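Der Löffel ist schwieriger als der Teller

Ein Gespräch mit Halima Adebisi über Maschinen, die den Tisch decken sollen

Als ich Halima Adebisi in Ultdale besuche, hat sie wenig Zeit. Seit 20 Monaten arbeitet sie bei der Firma Prerar an der Frage, ob ein Roboter im Haushalt die kleinen Arbeiten übernehmen kann: Tisch decken, Besteck einräumen, Wäsche zusammenlegen. Vorher hat sie in einer Hotelküche gearbeitet, und man merkt es, wenn sie spricht.

«Die Leute fragen mich immer, wann die Maschine kochen kann», sagt sie. «Ich antworte dann, dass wir zuerst über das Löffelhinlegen sprechen müssen.»

Ich frage, was daran so schwer ist. Ein Löffel wiegt fast nichts und bewegt sich nicht. Sie lacht und nimmt einen Suppenlöffel aus Porzellan in die Hand. Der Löffel ist glatt, erklärt sie, und er glänzt, und auf dem Glanz sieht eine Kamera manchmal eine Kante, wo keine Kante ist. Dazu ist die Form überall gebogen. «Ein Mensch fasst ihn am Stiel und korrigiert mit den Fingern, ohne zu denken. Ein Greifer mit zwei Backen hat keine Finger zum Korrigieren. Er drückt zu, und wenn er falsch drückt, dreht sich der Löffel weg.»

Deshalb machen bei Prerar zuerst Menschen die Arbeit vor, mit einem Greifer in der Hand. Aus diesen Bewegungen soll die Maschine lernen. Für die Aufgabe mit den Löffeln wurden bis jetzt rund 400 Durchgänge aufgenommen.
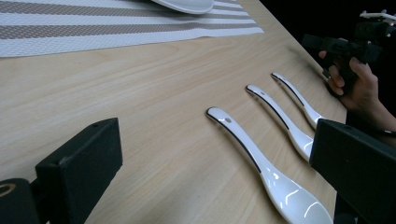
Was heute schon geht

Bei den Tellern ist Adebisi zufrieden. Die Maschine stellt einen flachen Teller auf ein Tischset, und meistens steht er auch dort, wo er stehen soll. Bei den Löffeln ist es anders. In der letzten Versuchsreihe gelangen 54 Prozent der Griffe beim ersten Mal. «Für eine Forscherin ist das eine interessante Zahl», sagt sie. «Für jemanden, der Gäste hat, ist es eine Katastrophe.»

Ihr Kollege Saqib Mohmand, der während des Gesprächs dazukommt, sieht es etwas freundlicher. Er erinnert daran, dass im Januar noch kaum ein Griff gelungen ist. Er glaubt, dass in 5 Jahren eine Maschine in einer Kantine die Tische decken wird, wo jeden Tag das gleiche Geschirr am gleichen Platz steht. An die private Küche glaubt er noch nicht. «Zu Hause ist jede Schublade anders», meint er.

Adebisi nickt, aber nur halb. Ihr ist wichtig, dass man auch über das Tempo redet. Für drei Löffel braucht die Maschine länger als sie selbst für den ganzen Tisch. Ob sie so ein Gerät kaufen würde? Sie überlegt eine Weile. «Für den Geschirrspüler sofort, wenn es das Ausräumen kann. Den Tisch decke ich eigentlich gern.»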